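Ornside Storm Outage and Damage Log: data card

Version 3. Replaces version 2, which used the old feeder names.

Summary

The log is a table of power outages and property damage reports from Ornside and the two valleys east of it, covering one windstorm season from October to March. It holds 2,064 rows. Each row is one report, filed by a resident, a road crew or the utility desk. Reports of the same event are kept as separate rows and tied together by an event key. There are 111 event keys.

The log was put together to compare how fast reports came in with how fast power was restored. It was not built for insurance work and carries no dollar amounts.

Files

reports.csv: one row per report
events.csv: one row per event key, with start and end times
feeders.csv: feeder names and the areas they serve
shelters.csv: overnight shelter openings, with capacity and hours
media/: indoor photos
CHANGES.txt: row-level edits between versions

Columns in reports.csv

report_id: whole number, unique
event_key: matches events.csv; blank if the report could not be tied to an event
received: local time, 24-hour clock, minute precision
source: resident, crew or utility
area: Ornside, Zomik or Jumer
type: outage, tree, roof, road, water or other
occupied: yes, no or unknown, as stated by the person reporting
note: free text, with names and house numbers removed

Times are local and follow the clock change in November. The repeated hour is marked with an "a" or "b" after the time. Parsers that expect a plain time value will fail on those rows — strip the letter first or read the column as text.

Media folder
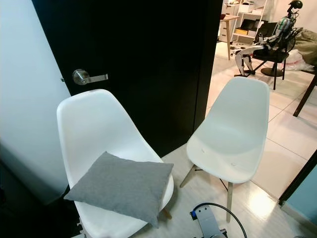

Two white chairs, one with a gray cushion on the seat.

Collection

Resident reports came through a phone line and a web form. Phone reports were typed in by the desk and may be up to 30 minutes behind the call during heavy periods. Web reports carry the server time. Crew reports were copied from paper sheets after each shift, and where a sheet gave only the hour, the minute is set to 00 and the time_flag column in events.csv is set to 1 for the event concerned.

Utility rows come from the feeder status page, read every ten minutes. A feeder that dropped and came back between two reads does not appear.

Cleaning

Exact duplicates from the web form were dropped if they arrived within two minutes of each other. Near duplicates were kept. Event keys were set by the Paul matcher, a short script that groups reports by feeder, type and time gap. Its output was then checked by hand for the December storm only, and 91 rows were moved to a different key. Keys for the other months are as the script left them.

Spelling in the note column has not been fixed.

Known problems

Jumer had no phone service for part of the December storm. Low counts there do not mean low damage.
The feeder serving Zomik was renamed in January. feeders.csv lists both names; version 2 listed only the old one.
Type "other" was overused by the desk in October, before the "water" type was added.
The end time of an event is when the last feeder section came back. Single homes may have stayed dark longer.
Shelter hours are planned hours. Late closings were not recorded.
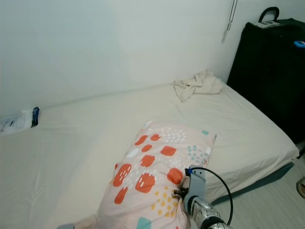 Bed with an off-white fitted sheet, set against a white wall.

Use

Counts by area should be divided by the number of service addresses in feeders.csv before they are compared. Restoration times should be taken from events.csv, where each event appears once. Averaging over reports.csv gives long events too much weight.

Do not use the occupied column to estimate how many people were displaced. It is unknown in most crew rows and was never asked on the web form before December.

Loading

All files are UTF-8 with a header row and comma separators. Notes that contain commas are quoted. Blank means missing; zero is a real value.

Corrections

Send the report_id, the column and the proposed value. Changes to event keys also need the reason for the move — they affect the start and end times in events.csv, and both files have to be rebuilt together. Accepted edits go into CHANGES.txt with the next version.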